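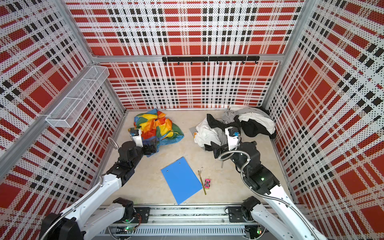 I'll admit I only started Grultau because my sister wouldn't stop going on about it, and I fully expected to give up after the pilot. Well, I've now watched all five episodes (the last three in one sitting, with a cold cup of tea next to me) and I'm a bit obsessed!

It's set in a harbour town where the Van Acker family have run the ferry for 100 years, and the whole thing kicks off when the eldest daughter comes home in February for her father's funeral and finds the boat has already been sold. Who signed the papers? I changed my mind every twenty minutes and was wrong each time.

The first episode is slow, mind you. There's a dinner that goes on forever, and I could have done without the dream bits. Stick with it though, as episode two is a cracker, and that row on the slipway had me shouting at the telly.

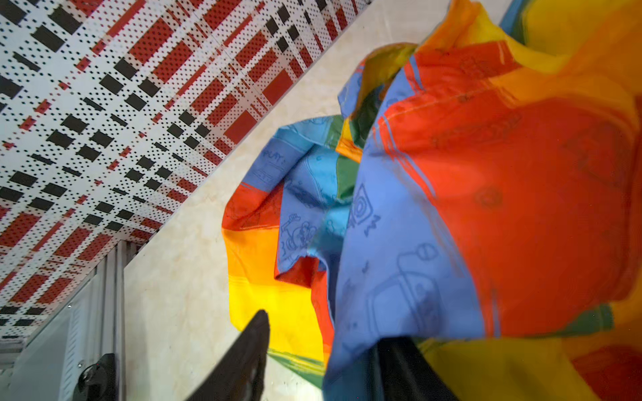
My one real grumble is the brother. He vanishes for most of episode four and then strolls back in as if we'd all been worrying about him. I hadn't! The mother, on the other hand, gets all the best lines and a truly magnificent coat.

More please, and can we have the aunt in it a lot more next time?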